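September, late
by Chrysoula Chatzigeorgiou

Print this entry | E-mail this entry

Back at the desk by 7:30 because I wanted the Firkden runs done before Yaqin got in and took the big machine. Did not happen. License server down till nearly nine. Drank two coffees and renamed folders.

So. Where we are. Two gripper models, the Firkden (two-finger, parallel, skinny tips) and the Requena (wider pads, softer contact settings, slow). Same arm, same controller, same kitchen. 500 episodes each, that was the deal with Sizwe, and I have the Firkden at something close to finished and the Requena barely started. He wants a pick by the time he's back from leave. Fine.

Morning was all controller stuff. Chunhua had left the gains from her drawer experiments in the shared config and I didn't notice, so the arm was coming down onto things like a hammer. Took me an hour to see it. I blamed the gripper the whole time, wrote a rude note about fingertip stiffness, then had to delete the note. New rule, copy the config into your own folder FIRST. Told Chunhua, she said she'd told me the same in spring. Probaly true.

After that the runs went better. Firkden on the small round bowl, rim grasp from above, mostly good. One finger in, one finger out, close, lift. The Requena pads are too fat to get a finger inside unless the approach is dead center, and the policy is never dead center. Tried tilting the wrist 30 degrees and that helped some but then the forearm gets near the wall and the planner panics.

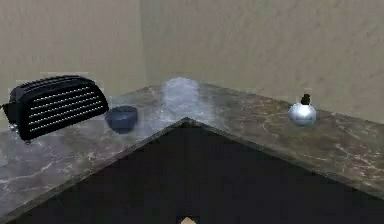 Camera placement ate the whole afternoon. Cuiping set up the wrist view so the fingers would be in the picture for the last bit of every reach, and with the short Firkden tips they hardly are. On the corner layout there's one little tan sliver at the very bottom, down against the dark floor, and the rest is countertop and wall. Network gets almost nothing to tell it where its own hand is. Tried pulling the camera back, tried pitching it down 5 degrees, then a bit more. Pitch it down too far and you lose the back of the counter, and then why have a camera. Cuiping thinks we should just feed in the joint angles and stop fussing. She may be right but then the comparison isn't the one we promised Sizwe.

Also the silver round bottle with the black cap. I have opinions about this bottle. Side grasp with the Firkden, the contact is two tiny points on a ball and out it squirts. Going for the cap is better, there's at least a side to hold on to, but the depth estimate on something that shiny is garbage, it reads the reflection as who knows what. Requena is clearly ahead on this one, the pads wrap a little. Thirteen tries by hand with the spacemouse, just to feel it out, and I dropped it less with the Requena even going in crooked. Not a real number, don't put it in the report.

Yaqin came by around lunch (forgot to write that above) and asked why we aren't testing the Cerance hand. Becuase we don't have a working model of it, Yaqin. The file they sent has the thumb joint inverted. She's going to look at it. She said that last time as well.

Tired, wrist hurts, ate crackers for dinner at the desk. Requena batch is running overnight with the old camera pose — decided not to change it mid-comparison, will do the pitched one as a separate set. Saved as prutow_corner_b so I can find it.

Tomorrow: check the batch didn't die. Ask Chunhua for the soft contact values she used on the drawers. Fix the wrist limit near the left wall. Call the dentist back.

Contact | Copyright Chrysoula Chatzigeorgiou | Back to top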